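# 冰箱里的电池,图集与牢骚

图集放在页尾,先看字。嫌啰唆的可以直接拉到底。

冷藏电池这件事,我听过的版本太多了。有的说放冷藏,有的说放冷冻,有的说新的不用放、用过一半的才要放,还有的说没电的放一夜能“回血”。说的人都很肯定,问他自己试过没有,多半是从别处看来的。Clorketdale 的合租楼里,公用冰箱门上那一格常年塞着电池,跟半管芥末酱挤在一起,谁放的都说不清,可也没人敢扔,理由是“万一还有电呢”。

这一页写的就是那一格,以及由那一格引出来的若干说法。我信的不多。

## 说法一:冷藏能延长寿命

这句话有一点根据,所以特别难缠。化学反应在低温下确实会慢一些,自放电也跟着慢。早年的锌碳电池放久了掉电明显,冷藏可能还说得过去。可是现在买到的碱性电池,在室温里搁一年也掉不了多少,省下来的那点电,够不够遥控器多按几下,我很怀疑。

代价倒是看得见摸得着。从冷处拿出来,金属帽上容易凝水。有人说用密封袋包好,取出后等它回到室温再拆。这个做法我不反对,只是想问一句:为了几节五号电池,谁真的会等?我住的那层没有一个人等过,都是遥控器不灵了,光脚跑去厨房,抓两节回来就塞。

## 说法二:没电的冻一夜还能用

这个我在厨房里亲手试过。取了一批换下来的旧电池,一半进冰箱,一半留在抽屉,第二天装回同一个挂钟。两边都走了一阵子。

我的结论是:歇过的电池本来就会恢复一点电压,放哪儿歇都差不多。挂钟这种东西又特别省电,拿它当裁判并不公平。后来换成手电筒,两边都是亮一下就暗。隔壁坚持说冻过的那边“光更白”,我看了半天,没看出来。

## 说法三:收纳盒能解决问题

楼下 Etley 的货架上有一款 Solow 电池收纳盒,透明盖,带一个小小的测电表,包装上写着能装60节。我承认买的时候心动过。

用下来,格子确实分得清楚,五号归五号,七号归七号。麻烦在于它默认你家只有标准尺寸。稍微粗一点、长一点的电池塞不进去,只好横着躺在盖子和格子之间,盖子于是合不拢。那个测电表的指针也很乐观,我拿一节已经带不动门铃的电池去测,它仍然指在绿区边上。空载电压好看,说明不了多少问题,这种小表给的负载太轻,看个大概可以,拿来决定留哪节扔哪节就算了。

盒子现在装的是螺丝。

## 说法四:手册里都写了

Rimkutė 出过一本家务整理手册,206页,楼里传阅得封面都卷了。讲电池的只占半页,建议每过30天把全家的电池拿出来擦一遍触点,再按颜色排好。

按颜色排。我到现在也没想通这一条。颜色是厂家挑的外皮,跟里面装的是什么没有必然关系。红的可以是碱性,也可以是锌碳,蓝的什么都有可能。真按颜色把电池归到一起,最后很可能是一次性的和可充的躺在同一格,哪天有人顺手抓一把丢进充电器,那才叫热闹。

该看的是外皮上的字:类型、电压、能不能充。字要是磨没了,或者根本就没印,我的做法是先单独搁着,搞清楚之前哪个电器都不装。

## 说法五:差不多粗细就能混用

这是我最不放心的一条。五号电池的尺寸大家都熟,于是看见一个圆柱形、顶上有个金属帽的,就觉得是亲戚。可是锂离子的圆柱电池标称电压一般在三点六伏上下,碱性五号是一点五伏,差着一倍还多。有一种锂离子电池的个头偏偏跟五号几乎一样,塞进为五号设计的电器,轻则烧灯珠,重则连机器一起报销。

个头大一号的反而安全些,因为它根本塞不进去。但也有人会去掰弹簧。我见过掰弹簧的手电筒,也见过它后来的样子。

新旧混用同理。一节满的带一节空的,空的那节被硬拖着放电,漏液往往就是这么来的。白色粉末糊在触点上,用棉签蘸点白醋能擦掉一些,擦完晾透再试。擦不掉的就别勉强了。

## 我现在怎么放

抽屉,干燥,远离灶台。一次性的留在原包装里,拆开的用橡皮筋捆好,正极朝同一边。可充的锂电池单放,头上套塑料帽,长期不用就留一半左右的电,别充满。换下来的旧电池装进一个广口瓶,瓶满了拿去回收点。Clorketdale 的回收箱设在 Etley 门口,早上7点以后才开盖,去早了白跑。

冰箱那一格我提议清空过两回,两回都没成。反对的意见归纳起来就一句:放着又不碍事。我想说它碍着芥末酱了。

至于锂电池在凉一点的地方存放这一说,我倒是认的,凉爽确实比闷热强,夏天留在车里是最糟的一种。可“凉爽”到“冰箱”之间还有很大的余地,北边房间的柜子就够凉了。大多数人把这两个词当成一个词用,厂家的说明书写得又含糊,什么“阴凉干燥处”,冰箱占了阴凉,干燥可就未必。

## 图集

**白格子里的三节。** 左边红皮,竖印着 HUAHONG,看着是五号的样子;右边深蓝,也像五号,印了字;中间亮蓝色那节又粗又高,这一面一个字也没有,像是可充的锂电。照手册的颜色排法,两节蓝的该做邻居,我看悬。底下那层白面也该擦了。

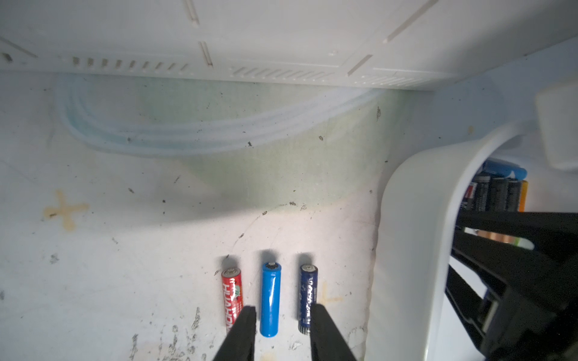
有读者留言说,抽屉派也别太得意,我家抽屉里的电池照样漏过,连旁边的卷尺都锈了,原因就是新旧混在一起,谁也没写日期。现在我每拆一包就用油性笔在外皮上写个月份,十一月拆的就写“11”,放冰箱还是放抽屉反倒不怎么计较了。另外那种没印字的粗电池,我劝你连“先搁着”都省了,直接送回收点,用胶带把两头贴好再送。楼主说搞清楚之前不装,可没有字的东西你打算怎么搞清楚?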